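Section 4: Your First Chore – Drawer Tidying

So, can a machine put your things away yet? Partly, and the part that works is a joy to set up! Folding a fitted sheet is still well beyond the Josham two-arm kit, but opening a drawer, picking up an item and shutting the drawer again is a fair job for a first afternoon.

Before you start

1. Clear the middle of the table and set the drawer unit within easy reach of the right arm.
2. Put out a few small things of different shapes. Keep them well apart.
3. Check that the base lights on both arms are green.
4. Load the Tumutport chore file and set speed to 19.
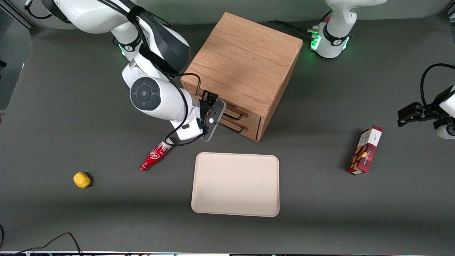 Drawer handles are the best place to begin, as they stay put and teach you a lot about grip height. Bring the closed fingers in slowly and stop at handle level before you ask for any pull. Thin black bars like the two on this little oak cabinet leave the fingers very little room, so lower the approach in small steps and save each position as you go.

CAUTION: Keep hands off the table while either arm is live. The red stop button cuts both arms.

5. Run the pull at low force. If the whole unit slides, press Hold and fix it down with the Risard pads.
6. Repeat until you get 4 clean pulls in a row, then move on to picking up.

Note: Heloísa Coutinho, who wrote the chore file, allows 60 seconds per item. A person is far quicker, of course – but watch it find a bottle lying at an odd angle and you will forgive it.

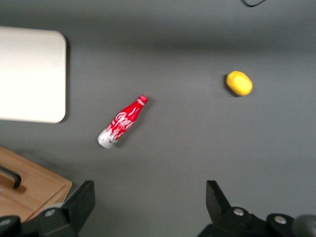 7. Open the wrist view and choose one item. Start with something soft, then try a smooth, round one, which is much more likely to roll.
8. Let the arm turn its wrist before it comes down. Do not steer by hand at this stage.
9. If you see fault 2796, the fingers have closed on nothing. Press Clear and go back to step 7.

Cups with liquid in them are not supported. We hope to add them in August.

Page last changed Jul 14, 2024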